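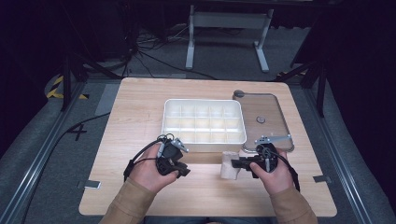
I bought the Rallomo sorting tray in February, after my old one split along the bottom and dumped beads all over the rug (again!). I had pretty modest hopes. I wanted something shallow enough that I could get a finger into a cell without tipping the whole thing over, and on that count I'm really happy. It's white plastic, four cells across and three deep, with rounded corners and thin dividers, and it takes up so little of the table that I can keep a clear tray next to it for whatever I'm working on.

The cells are small, though. A spool of thread won't go in, and neither will my bigger buttons, so if that's your thing I'd look at the Gedix, which has fewer and roomier compartments. My friend Sakda Onsri has had one for 2 years and swears by it. For seed beads, snaps and jewelry findings the Rallomo wins easily.

Cleaning is a quick rinse, but dry the corners with a cotton swab or you'll have beads sticking in there. I do wish it came with a lid. I lay a dish towel over mine at night because of the cat, and so far she hasn't figured it out. I'd buy a second one.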